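Nesmont Makers and Tinkerers Group
Minutes of the gripper comparison meeting, 29th May
Held in the upstairs room, Prosden Hall

1. Welcome and apologies

The chair welcomed everyone, including the three new members who had found us through the library noticeboard, and thanked whoever brought the lemon drizzle. Two apologies had been received. The minutes of the last meeting were agreed with one correction: the spare motor controller was lent to the Prosden group, and should be returned by them, so would anybody who has been hunting for it in our cupboard please stop.

2. The two grippers

Most of the evening was given over to this, as we had all rather hoped it would be. For those who missed the spring meeting, we are choosing between two sets of hand-held grippers for the kitchen tasks project: the Jutameck pair, which we have on loan until July, and the McKinnon pair, which the group bought second-hand and has been patching up ever since. Whichever we settle on will be used to record people doing ordinary jobs, and the recordings will then be used to teach the arm.

The member leading the trials gave a very full report (with a good many interruptions, all of them friendly). Each pair has now been used for 200 recorded goes at the same set of jobs: opening a door, lifting out a plate, putting a bowl down, and turning a knob. The Jutameck fingers close more evenly and the trigger is far kinder to the hand. The McKinnon pair grips harder, and did better with heavy crockery, but several people found their wrists aching well before the end of a session. One member with small hands said she could hardly reach the McKinnon trigger at all, and there was a lot of sympathy for this from that side of the table.

There was a long and enjoyable discussion about microwaves. Reaching inside one with both hands is a tight business, and it was felt that a gripper which behaves nicely there will behave nicely almost anywhere else in a kitchen.

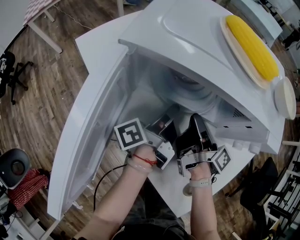

Do both grippers have to be the same make? They don't have to be, but the arm learns more easily from a matched pair, and mixing them would mean setting up each side separately every time.

The group then talked about markers. The square black-and-white ones need to stay in sight of the camera, and elbows, sleeves and open doors all have a way of coming between them. It was suggested that a second camera be tried to one side. The chair liked this idea very much but asked that we finish the present comparison first, so that we don't change two things at once and end up arguing over which one helped.

Cables came up again, as they do at every meeting. It was agreed that whoever is recording should check before starting that the cable has enough slack to reach the far side of the work, and that it isn't lying where a foot might find it.

3. Controllers

The newer controller was tried on the arm for the first time. It starts up quickly and is pleasantly quiet, though it dropped its connection twice while the arm was holding a mug. The mug survived. We will carry on with the old controller for the time being, and the new one will go back on the bench for another look at its plug, which is the chief suspect.

4. Storage and money

A full recording session takes up more room on the drive than we had allowed for, and we agreed to buy a larger one. The limit for this was set at 314 pounds, an odd sum, but it is what remains in the equipment fund after the batteries. A member asked how many recordings we are aiming for altogether. The answer was 3000, which caused a certain amount of whistling, and then several very kind offers of extra evenings.

5. Decisions and actions

Agreed: to go on with the Jutameck pair as first choice, and to keep the McKinnon pair for the heavier jobs until the loan ends.
Agreed: sessions to be no longer than 30 minutes for any one person, with a proper rest after.
Action: trials lead to write to Jutameck and ask about extending the loan.
Action: secretary to order the drive and bring the receipt.
Action: everyone to look at home for old plates and bowls they wouldn't mind parting with. Plain colours and odd shapes are both welcome.

6. Any other business

The hall has asked us to wipe the tables down before we leave and to put the chairs back in stacks of four. The kettle in the upstairs kitchen is working again. A visit to the McKinnon workshop was proposed, and met with great enthusiasm. The secretary will ask for possible dates in July, and would be glad to hear from anyone with room in their car.

The meeting closed a little later than planned, with the last of the cake.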